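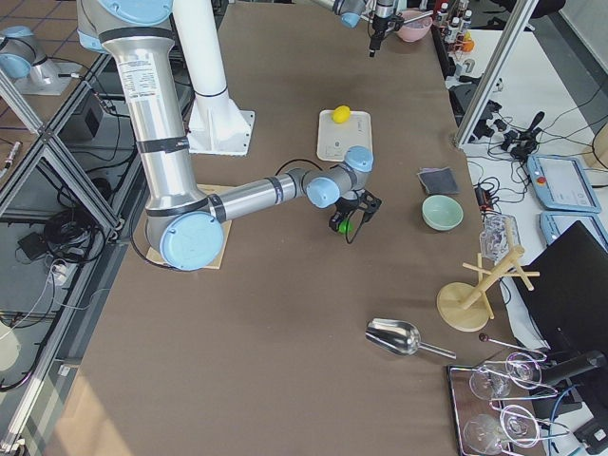

I've been meaning to write this up since October, and the kettle has been on three times while I decided where to start, so I'll just start with my hands, because they ache.

For those who missed the last post (hello to the new people who came over from the knitting one, I'm so sorry, there's no wool today), I have spent the past little while learning to show a robot how to do things. You don't type anything clever. You take hold of the controls, you make the arm do the job yourself, and every wobble and second thought is recorded along with the good bits. Do it again. Then do it again with everything shifted a bit to the left. After enough of these, the arm is meant to have a go by itself.

My teacher is Satish Negi, who has been at it a good deal longer than I have and has the sort of patience I associate with people who teach children to swim. On my first morning he put me in front of the controls and told me to pick up the little green ball. That was all! Pick up the ball. I have been picking up balls since before I could talk, and it took me the better part of the morning to do it in a way he was willing to keep.

The trouble is that your own hand does so much without telling you. When I reach for a ball my fingers are already the right width apart before I get there, and I know from the feel when I've got it. With the arm I have two black fingers pointing straight down and nothing coming back to me at all, so I have to look, and I'm forever looking at the wrong thing. I'd be watching the ball and forget the elbow. Then I'd be watching the elbow and squeeze too soon, and off the ball would go towards the lemon. (There is a lemon. It lives on a white tray and I've become very fond of it.)

Satish's advice was to slow down before I got close and not after. I wrote that on the back of my hand in biro. He also said to stop correcting so much, as the robot learns the fussing along with everything else, and if I dither over the bowl for five seconds then it will dither over the bowl too, faithfully, for ever. I thought about that all the way home on the bus. I do dither. My sister has been saying so for years.

We keep a tally in a notebook with Zoltano printed on the cover, one stroke per good run. The target for this batch is 600, and when I first saw that number I laughed out loud, but you'd be surprised how they add up once you've found a rhythm. My best stretch without a spoiled one is 19. The twentieth was entirely my fault, I was thinking about lunch.

Bimla Tiwari does the sets, meaning she decides what goes on the table and where, and she has a real eye for it. I had assumed we would want everything neat. Bimla likes a bit of muddle, things that have no business being together, so that the arm doesn't come to expect the same tidy arrangement every time. One minute you're dealing with wine glasses and the next it's a scoop. The wine glasses frighten the life out of me, lying there on their sides with those thin stems all crossed over each other, and I have so far managed to avoid volunteering for them.

The view I've come to rely on is the one from down by the wrist. It took some getting used to, as most of the time it shows you a great deal of brown table and the thing you want is up in a corner, but when you do get lined up you can judge your distance far better than from the side.

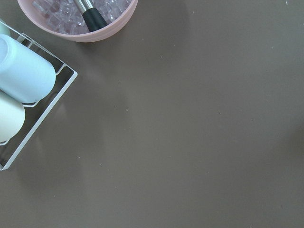 The view from the wrist, with the pink bowl, a makeup brush standing in the clear cubes, and the white wire rack beside it.

I love that pink bowl. The cubes in it are acrylic and they look so much like ice that I still half expect them to have melted when I come back from my tea. The brush is a different sort of job from the ball, and I've had long talks with Satish about the best way to come at something upright. He favours coming straight down over the top. I like to creep in from the side, low, and he lets me, though he goes a bit quiet while I do it. We've agreed to record some of each and see.

People keep asking if it's boring, and I suppose parts of it are. I had an afternoon last week when every run looked like the one before and my shoulders had crept up round my ears. But I've also started noticing how I do everything at home. I stood in the kitchen the other evening putting a spoon in a mug, taking it out and putting it in again, trying to catch the moment my wrist turns. My husband asked if I was all right.

As of this morning the tally stands at 223. Bimla has promised me something soft for the next set, a folded cloth perhaps, and Satish says cloth is where the swearing starts. I'll let you know how I get on, and I'll put the soup recipe up at the weekend for everyone who asked.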